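In Praise of the Drop Cloth

I want to make a case for the most boring thing in any workshop, which is the piece of cloth you lay down before you start. I have been fixing things at a bench for 25 years now, mostly small mechanical stuff (clocks, hand mixers, the winding parts of old window blinds), and if you asked me to give up either my good screwdrivers or my cloths, I would hand over the screwdrivers and go buy some worse ones.

People love to talk about tools. They'll drive across two counties for a used vise! And then they'll take a clock apart on a bare bench, or on yesterday's newspaper, and spend the evening on their knees with a flashlight. I did this for years. I lost a click spring in the old place in Endwood that I am sure is still under the radiator.

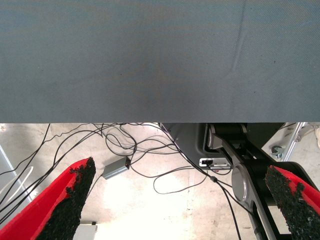

Cloth edge, concrete floor, cables.

A hard floor is a wonderful thing for a shop in every way but one: small parts love it. Drop a screw on carpet and it stops where it lands. Drop it on concrete and it takes off like it has somewhere to be, and any cords or boxes you've left down there give it plenty of places to hide. A bench is just a smaller version of the same problem, with an edge to fall off. Cloth slows everything down. It takes the bounce out of a dropped part, it takes the clatter out of the room, and it keeps the finish on the thing you're fixing, which matters a lot when the thing belongs to your neighbor's mother.

So what kind of cloth? I have strong feelings here. Terry towels are terrible, because the loops grab every sharp corner and you end up flinging a washer across the room when you lift the towel. Felt is lovely and sheds like a cat. Old bedsheets are fine but slippery. What you want is a flat weave with a little weight to it, washed enough times to have gone soft, and big. Go bigger than you think. A cloth the size of a place mat just gives you a new edge to lose things over. 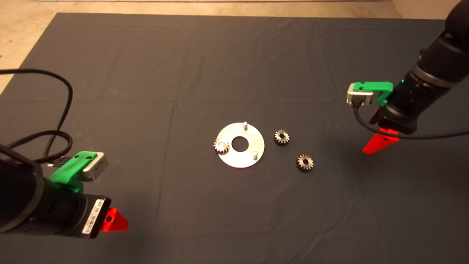
Color is where I get really worked up. For a long time I used white, since white feels clean and surgical, and every repair book I owned as a kid had white in the pictures. But white under a bright lamp glares back at you, and polished metal on it goes pale and vague. Put the same metal on dark gray and it jumps out. A steel ring with a hole in the middle reads at once as a ring, bright all the way around with the dark showing through the hole, and you can find a short upright pin on it without hunting. Brass does nearly as well. The one thing dark cloth does badly is black screws, and for those I keep a yellow dust rag nearby and feel no shame about it.

I should say that I came to dark gray by accident. The fabric store in Navley had a bolt end for cheap one April and I bought all of it, thinking I'd make curtains. I have never made a curtain in my life. I cut it into bench cloths, gave 2 away, and have been working on the rest ever since. They've been washed so often that they hold their fold lines like an old road map, and I've come to like those too. If I set parts down in the order they came off, working across from one crease to the next, the cloth remembers the order for me. 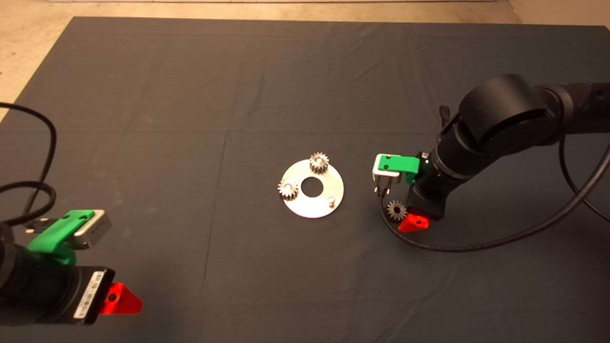

That habit has saved me more grief than any manual. You can take a phone picture of each step, and I do that as well, but a picture doesn't keep the part itself in its place. Laying things out by hand makes you slow down and look at each one as you put it down. You notice the worn tooth, or the burr on the shaft. When it's time to go back the other way, your hands already half know the road. And if the phone rings or supper's ready, you fold the sides in, leave the whole thing where it is, and come back tomorrow!

Not everyone is with me on this. After I gave a version of this speech at our repair night, Abimbola Fashola told me that cloth was a bad habit picked up from people who never had to deal with grease, and that a shallow metal tray would beat it every time.
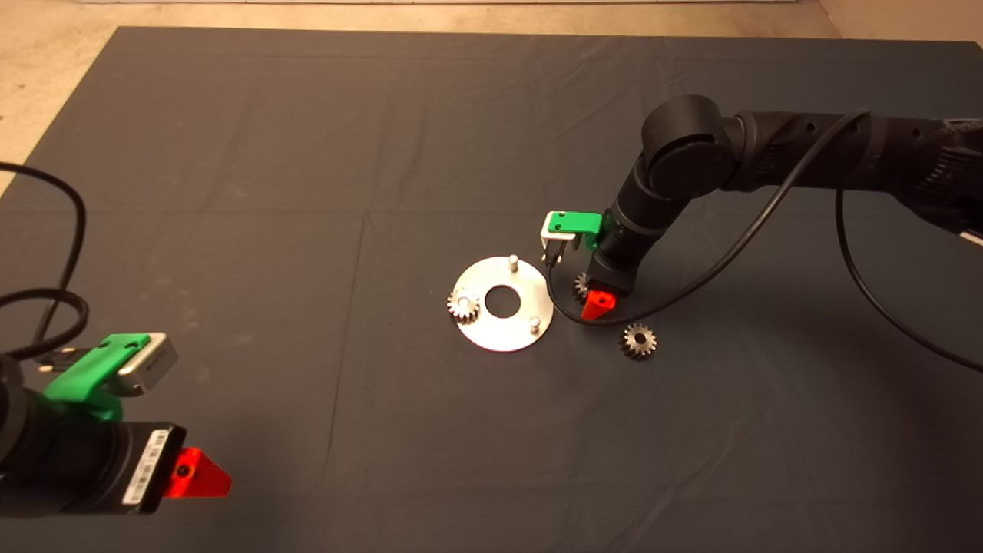 Abimbola Fashola again, by letter this time: a cloth holds grit, and grit gets into everything you set down on it. You wash yours, fine, but most people won't, and after a month they're laying clean bearings on sandpaper. A tray you can wipe in ten seconds.

I've chewed on that and I think it's a fair hit. Grit is real. I shake my cloths outside after every job and wash them on their own, and it's true that I only started doing so after ruining a bearing. For oily work, engines and bike hubs and the like, I'd go with the tray too, and maybe put a scrap of cloth in the bottom of it to stop the rattle. But for dry, fine work I'm not budging. A tray rings like a bell, it slides, and its shine hides small shiny things better than any floor could.

If you've got an old dark tablecloth or a worn-out pair of gray work pants, cut out the biggest flat piece you can get and try it on your next job. Hem it if you like. I never have, and the edges have frayed just enough that I trim them with the kitchen scissors every spring.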